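Bring Back the Plain Hotel Room

I have spent 36 nights in hotels this year, most of them in places that call themselves luxury, and I have come to think the word has lost its use. It used to tell you something about how you would be treated. Now it mostly tells you how many switches there are next to the bed.

At the Druserach, where I stayed in December, the lights were run from a tablet. The curtains were too. The tablet wanted to update itself at 11 p.m., and I slept with the bathroom light on. The man at the front desk was kind and sent someone up, but a light should not need someone sent up.

I don't blame the staff for any of this. Araba Gyamfi has managed front desks for 20 years and told me that most of the calls she gets after dinner are about controls. Guests can't turn the air down, or they can't find the switch for the hall. She said her best clerks now spend the evening explaining thermostats, when what they are good at is telling people where to eat and how to get there.

Hotels add these things because they look good in a listing. A rain shower can be photographed. A quiet room can't be, and neither can a good mattress or a window that opens. So the money goes to what shows up on a screen, and the guest pays for it twice -- once in the rate and again in the half hour spent looking for a place to charge a phone.

Compare the Lodhi guesthouse, where I paid far less. The room had a bed, a desk, a chair, a lamp with a switch on its cord and four hooks on the wall. There are 37 rooms and they are all like that. Valentin Boyer, who owns the place with his sister, says guests sometimes ask whether the rest of the furniture is coming. Most of them book again anyway. Breakfast was eggs, bread and fruit, served until 10, and the coffee was hot.

I know the argument on the other side. People save up for a trip and want to feel they have gone somewhere special. Shanthi Pramanik, a travel agent I have used for years, says her clients would feel cheated by hooks on a wall. Some would. But when I ask people what they remember from a good stay, they talk about a porter who found a lost passport, or a view, or sleeping until nine. I have yet to hear one mention the tablet.

My advice to owners is to spend less on the room and more on the people who look after it. Put a switch by the door and another by the bed. Pay the night clerk well enough that she stays. I would give up the pillow menu tomorrow for that, and I suspect a lot of your guests would too.

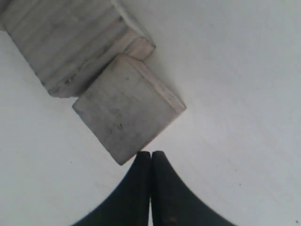 More in Opinion

Benedicta Agbenyega: Tonovside Doesn't Need Another Resort

Anas Hattar: What a Late Checkout Is Worth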